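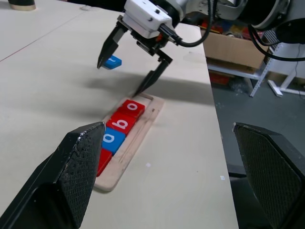

Letter blocks in a wooden tray, with room left at the far end.

Looking after wooden letter blocks and their trays

A set of letter blocks lasts for years if it is kept dry and kept together. Most of the trouble comes from two things: water, and blocks going back into the wrong place or no place at all. The tips below are for painted or printed blocks of the chunky kind, and for the long trays people use to line them up. Bare wood blocks are covered at the end.

Everyday cleaning

Wipe blocks with a cloth that has been wrung out hard. It should feel damp in your hand and leave no drops on the table. A little dish soap in the water is fine. Wipe the printed face last and wipe it lightly, in one direction. Dry each block with a second cloth as you go.

Don't put painted wooden blocks in the sink to soak, and keep them out of the dishwasher. Water gets in at the corners where the paint is thin, the wood swells, and the paint lifts in flakes after that. Once a corner has started to lift you can only sand it and touch it up.

Crayon comes off with a dry eraser. Try that before anything wet. Sticker glue softens with a drop of cooking oil left on for a few minutes, then soap. Test oil on the underside first, as it darkens unpainted wood.

Faded letters

White letters on red and blue show dirt sooner than the block does, and what looks like fading is often only grime in the print. Clean before you decide to repaint. If a letter really is worn, use a white acrylic paint pen with a fine tip. Go over the strokes twice, with 24 hours between coats, and leave the block alone for another day before it is handled. For blocks used by very small children, check that the pen is labeled as safe for toys.

The tray

A tray with a raised rim collects dust where the side meets the bottom. An old soft toothbrush gets it out. If yours has a groove along the inside, run a wooden toothpick wrapped in one layer of cloth down it, then turn the tray over and tap it.

Rough spots on the rim can be taken down with 300 grit paper (320 is close enough if that's what the store has). Sand along the length. On the rounded corners, use a small piece folded over your finger and go easy, since corners wear through fast. Wipe off all the dust, then rub in a thin coat of mineral oil or plain beeswax. Buff after 29 minutes or half an hour, whichever you happen to notice on the clock.

Don't oil a tray that has been varnished. The oil sits on top and stays sticky. To tell which you have, put a drop of water on the bottom. If it soaks in, the wood is open and will take oil. If it beads and stays beaded, leave it alone.

Lining up and putting away

Leave some empty length in the tray. A row packed tight from end to end is hard for small fingers to get into, and the blocks scrape each other on the way out. Seventeen inches of inside length is plenty for short words made with blocks of an inch and a half.

Work on a table with a pale, plain top if you have the choice. Blocks in strong colors are easy to spot on it at the end of the day. Keep the tray back from the edge. A dropped block usually lands on a corner, and a dent there takes the paint with it.

For storage we use the Drostora shallow bin, the one with the snap lid. The Oka cloth bag is cheaper and folds flat, but it holds damp if the blocks go in before they are dry. Any flat box will do. A single layer, letters up, makes it easy to see what is missing.

Small dents

A dent in bare wood often rises with steam. Lay a damp cloth over it and touch it with the tip of a warm iron for a few seconds. Repeat once or twice. Don't try this on paint.

For a chip in painted wood, fill with a dab of wood filler, let it harden, sand it level and match the color as well as you can. The red in most craft paint ranges is a bit orange. Add a very small amount of blue and test on scrap.

Bare wood blocks

Treat them like the tray. Clean with a damp cloth, dry standing on edge with air on all sides, and oil once or twice a year. Some 17 blocks can be done with a tablespoon of mineral oil. Lay oily rags out flat to dry before throwing them away, away from the stove.

Last updated 29th June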